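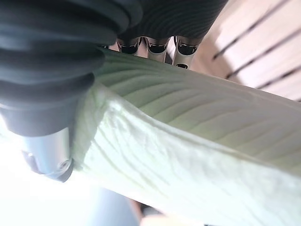

Budgeting for a soft gripper for foliage plants

We run a small greenhouse and are trying to put together next year's equipment budget. One line on it is a gripper for handling potted foliage plants, mostly turning leaves so they can be checked and wiped. We have the use of an arm already, so this is only about the hand and whatever goes with it. What I care about is the leaf. The ridged rubber finger is pushing a slight dent into a broad pale one with fine veins, and I need to know whether that kind of contact is something to pay more to avoid. The quote I have from Grurnosex is $900 for the hand without spare fingers. Telen came in at $782, but the mounting plate is separate and they haven't given me a price for it. Has anyone bought either one for plant work? What else should I be putting on the budget sheet before I send it in? I have until the end of December 2019 to turn in a number.

Posted by benchrow

greenhouse_parts

I bought the Grurnosex hand two seasons ago and would buy it again, with some changes to how I budgeted for it.

Spare fingers come first. Rubber wears where it bends and it picks up sap. We pay $32 a finger and went through eight in the first year, which was more than I had planned on. Put them on the sheet as a yearly supply and keep them out of the purchase price, or you will be asking for more money by summer.

Then the air supply, if yours is driven by air like ours. Check what your compressor can hold steady at low pressure. Ours could hold high pressure all day and was useless at the low end, so we had to add a small regulator. Ask for the regulator, tubing and fittings on the same quote. Also ask what the metal parts are and how they take to being misted. We wipe ours down at the end of the day.

On the dent: a dent while the finger is pressing doesn't tell you much. Put a tag on the plant, leave it alone for two days and then look for a brown or glassy patch. Thin, pale leaves mark more easily than dark ones in my experience, so test on the worst variety you grow. If you do get marks, try less pressure before you spend anything. It took us most of November to settle on a pressure for each plant type, and that was staff time I had not put in the budget at all.

For the Telen price, don't compare the two until you have the plate in writing. A plate made to fit an older arm can cost more than the gap you're looking at.

mossandmortar

Get the cheap one. They're all the same rubber. We use a Culix and it's fine, although we pick up pots with it and don't touch the leaves.

deschamps_user

I don't agree that they're all the same. We tried a Deschamps hand on loan and the fingers were stiffer than the ones we have now. It was good on pots and poor on anything soft.

I would ask each seller for a loan or a trial period before you commit. Some will say no, but a couple of the smaller ones agreed when I told them I had a budget line waiting. Send them a few of your own plants if they won't ship the hand. Ask for the plants back afterward — you want to look at the leaves yourself.

Other things we left off our first sheet:

Shipping both ways on repairs
A second set of tubing
A cable long enough to reach the controller
Training hours for two people, so one can be out sick
Some plants you are willing to ruin

If the form allows it, show the purchase and the yearly running cost on separate lines. Ours went through faster that way. I'd also ask how long the quote is good for, as ours ran out while the request was waiting for a signature and the new one was higher.

benchrow

Thanks, this helps. I've asked Telen for the plate price and added fingers as a yearly line. Our compressor is an old one, so I'll check the low end before I send anything in.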